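How to Read a Property Tax Assessment Before You Buy

I love this part of house hunting, and I know how that sounds! But ten minutes with the county assessor's website can tell you more than a second showing, and it's free.

Start with the parcel number. It's usually on the listing, and if it isn't, ask the agent. Street addresses get messy (our place on Udthorpe Road was filed under Halliday Lane for years), so search by parcel whenever you can.

Open the property card and look at three things:

1. Assessed value. Find out what share of market value your county uses. Some use all of it, some use a third or less.

2. Exemptions. A homestead or senior exemption belongs to the current owner and usually goes away at the sale. The house we bought showed a bill of $3,313. Without the seller's exemption it came to $3,579 — not a disaster, but I was glad to have it in the budget before we made an offer.

3. Square footage and room count. Compare these with the listing. If the card is missing a finished basement or an addition, ask for the permits. A correction later can raise your bill.

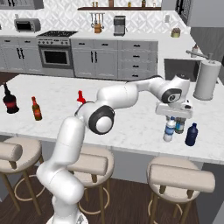 Marble-topped island with paper towels at the far corner.

Next, pull up the cards for a few similar homes nearby. Divide each assessed value by the square footage and see where yours lands. If it's well above the rest, you may have a good appeal — save those pages now.

Last, check for special assessments. Sewer and sidewalk charges are often listed on a separate tab. Ours was $119 a year, and I almost missed it.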